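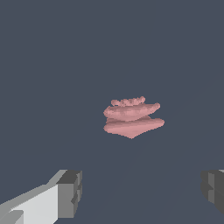
How long should you keep a sourdough starter in the fridge between feedings? Two weeks is what I do, and mine has come through a month once without any lasting trouble.

Home | Bread | Soup | Garden | About

Print this post | E-mail this post

I bake one or two loaves every other week now, down from three a week when the kids were home. That changed how I keep the starter. Feeding it every day made no sense when most of it went down the drain, so in December I cut it way back and moved it to the bottom shelf of the fridge.

The jar holds 30 grams of old starter at most. The night before I want to bake, I take it out, stir in whatever gray liquid is on top, and throw away half. Then I feed the remaining 15 grams with equal weights of flour and water and leave it on the counter. By 7 in the morning it has usually doubled. If the kitchen is cold it needs until noon, and I plan the rest of the day from there.

The flour matters more than I used to think. I went through a bag of white bread flour from Norklow that was fine for loaves but made a slow starter. Adding a spoonful of rye fixed it within two feedings. The rye I buy is from Sinden, stone ground, and a bag lasts me most of the year because the starter is the only thing I use it for.

My basic loaf is 300 grams of flour, 198 grams of water, six grams of salt and a good scoop of starter. That works out to 66 percent water, lower than most of the recipes people send me. I have tried the wetter ones. They spread on me, and my husband couldn't get the butter knife across the holes. At 66 I can shape the dough without flouring the whole counter.

I bake it in a covered pot -- lid on for the first part, then off until the crust is as dark as I like. I let it cool for nearly two hours before cutting. The end piece goes to whoever is in the kitchen.

Jordan Bellamy wrote to ask if a starter can be frozen. I have done it once, in a small flat bag, before a long trip. It took four days of feeding to get going again and the first loaf was dense. Drying it on parchment worked better. The flakes are in an envelope in the spice drawer, and I have not needed them yet.

Next time I want to write up the seeded loaf, once I settle on how long to soak the flax.

Contact | Copyright, all rights reserved | Back to top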